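Monday, October 6, 2025
By Lev Koval

The no-knead promise, again

Every fall somebody sends me a recipe that swears dough is easy now. This year it was the Matico method, which has been going around the Garkstead bread list since March and which four separate people have told me will "change my Sundays." I like my Sundays fine. But I had flour to use up and a free weekend, so I gave it a go, with my arms folded the whole time.

The idea is that you mix everything wet, leave it alone overnight, and skip kneading completely. You need 200 grams of flour for a small loaf, or 775 if you're feeding a table, and the recipe is very firm that you must not add more. It also wants the water at 70 percent of the flour by weight. That part I have no quarrel with. Plenty of ordinary bread is made that way and people have managed without giving it a name.

My quarrel is with the section on feel. "The dough will tell you when it's ready," it says. Will it? Mine has never told me anything. What the writer means is that the surface should look smooth and have a bit of shine, and that a piece pinched at the bottom should puff out over the top of your grip and stay in one lump. Fine. Say so, then! That's a useful check and it takes two seconds.

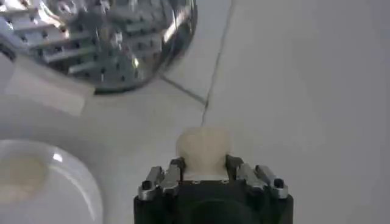 A pale, rounded lump, pinched at the base and wider on top, over a white table.

I would be careful about reading too much into looks, though. A glossy lump can be well rested dough, or it can be dough with too much oil on it, and I have baked both. Color won't help you either. Mine was cream going in with the cheap flour and cream going in with the Farahani stone-ground, which costs a good deal more and made a loaf my family could not tell from the other one. I asked them twice. They got annoyed.

The other claim is about work surfaces. According to the Trindska booklet (which somebody is now selling as a companion to the recipe, naturally), you need a special board. I don't believe it. A plain smooth table, wiped down and lightly floured, has done the job in my kitchen for years. If yours has a seam in it, shape your dough to one side, or you'll be picking dried bits out of the crack on Tuesday with a toothpick. Ask me how I know.

As for the results: the small loaf was good. The big one spread sideways and came out looking like a hat. The recipe blames "under-confident shaping" for this. I blame the recipe, which gives the same resting time for both sizes and then says nothing at all about the oven except "hot." I baked the small one again with a few minutes of old-fashioned kneading, and it rose higher and sliced better. One kitchen, one oven, so take that for what it's worth.

If you've had better luck with the large version, write in and tell me what you did, with times and oven temperature please. "I just went by feel" will go in the same drawer as the booklet.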